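To: Stillstead makers list
Subject: Re: Open afternoon at Avard - was it worth the trip?
Date: Sunday, July 19, 2020

On the list earlier, a member wrote:

> I saw the notice for the open afternoon at Avard but couldn't get
> away from work. Did anyone from here go? I'm mainly interested in
> the two-armed robot they mentioned. Was it doing real assembly, or
> was it waving at visitors? Also, is it worth asking them about a
> group visit, and how long would we need?

I went, so I'll answer as best I can. I took the bus from Stillstead, which drops you at the wrong end of the estate. Allow 15 minutes to walk to the Avard building and ignore the first sign for visitors, which takes you to the goods entrance. You sign in, get a sticker and wait in the canteen until your group is called.

They had booked in nearly 200 people over the day, split into small groups, so each of us could get close enough to see. The first stop was a talk about the company, with slides. It was all right but I would have cut it by half. Then we went through to the workshop, where the Stedier bench was running.

Stedier is their name for the assembly project. It was real assembly work, to answer your question. There is a big white board on a black table and two white arms with silver hands, fingers and all, working over it from either side. The parts are mostly blue - pegs, blocks, something like a gear - and the board has raised plates on it and outlines marked on the surface.
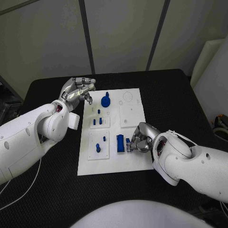

Right hand on a small blue piece beside the tall block, left hand over by the gear.

I had expected it to be quicker. If you have only seen factory robots on television you will find this slow. The person running the bench said speed wasn't what they were working on this year, and that handling small parts with fingers was the hard bit. Having tried to pick up M3 washers in winter gloves, I believe it.

Someone in our group asked why they don't just use a simple two-jaw grip. The answer was that you can, for one part, but then you want a different one for the next part. With a hand you hope to manage the lot. They were fair about the drawbacks too. There are a lot of joints in a hand and a lot to go wrong, and they keep spares.

The parts are not all one shape or size, and the hands have to take hold of them in different ways. That was what I found most useful to watch.

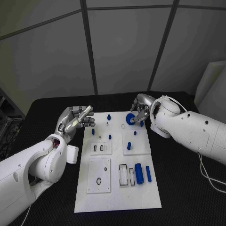
A slim silver part in the left hand and a blue disc with a hole through it in the right.

We had 31 minutes at the bench by my watch, which was more than the programme said, as the group behind us was late. After that there was a short stop at the Rondonuwu stand. They supply some of the training software and had a screen with charts on it. I didn't follow much of that and there was no handout. Perhaps someone here who writes code would get more from it.

On a group visit: I asked at the desk on the way out. They will take groups on weekday afternoons, but not before the end of July. You have to write in first with a list of names. There is no charge. They suggest 60 minutes for the workshop alone, and I would ask them to leave out the slides. Flat shoes, no open drinks past the canteen door, and photos are fine at the bench but not in the corridor or the stores.

If we do go, I'd like to ask how they decide where on the board each part goes, and whether the order is fixed. I didn't get the chance, as the questions ran over and we were moved along.

I have the address to write to and can send it on. If you want to come, reply to me off list with the afternoons you can't do, and I'll put a date to them once I've heard from enough people.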